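Rhys Nepia
July, 7.40am

Print this page | E-mail this page

Week two of the arm on the dosing bench at Kallarden. I used to weigh up to 500 samples a shift. Now I watch something else pick up the bottle and get asked if I'm enjoying the variety.

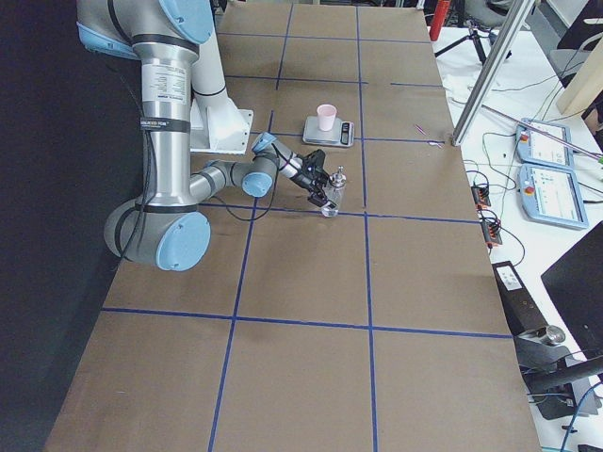 My job title has changed to "cell supervisor". Same pay, more passwords. Doolan in stores wants to know who I supervise — I said him, to be on the safe side.

My wrists have stopped hurting, I'll give it that. But we used to talk over the weighing, and now we each have a screen. 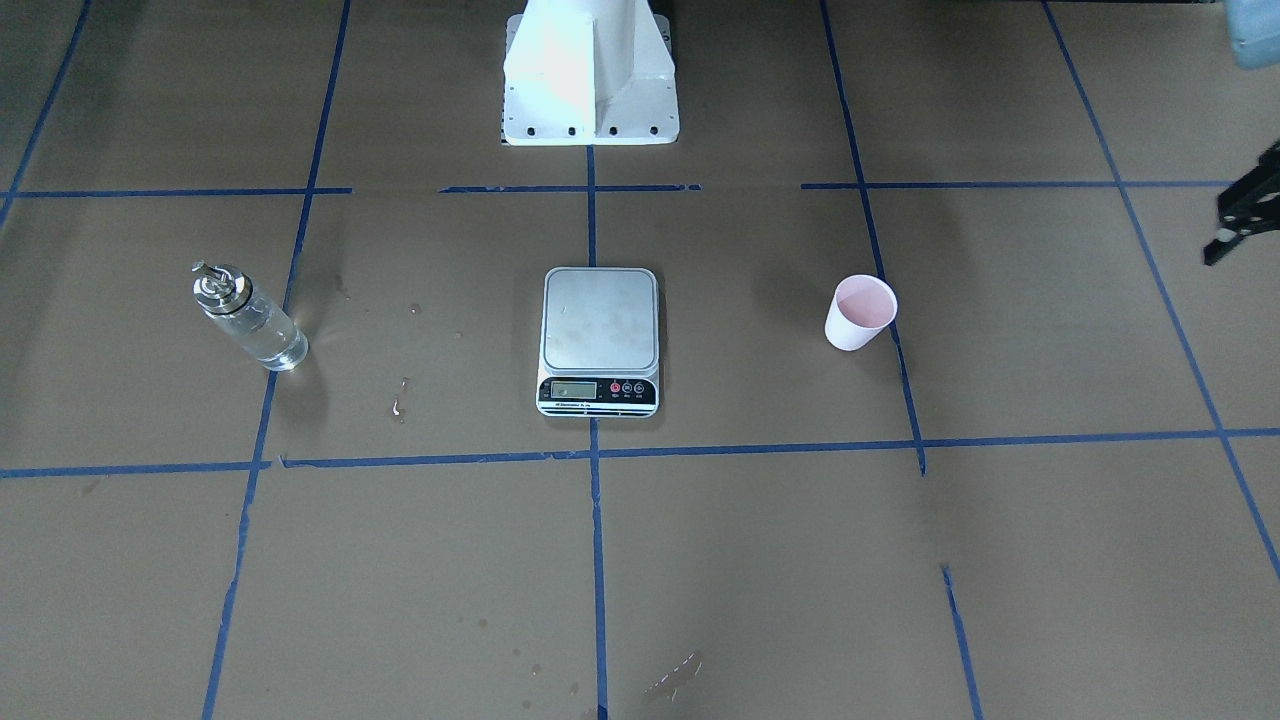

Bottle, scale, cup. The old job on brown paper.

Training at 2. Biscuits promised.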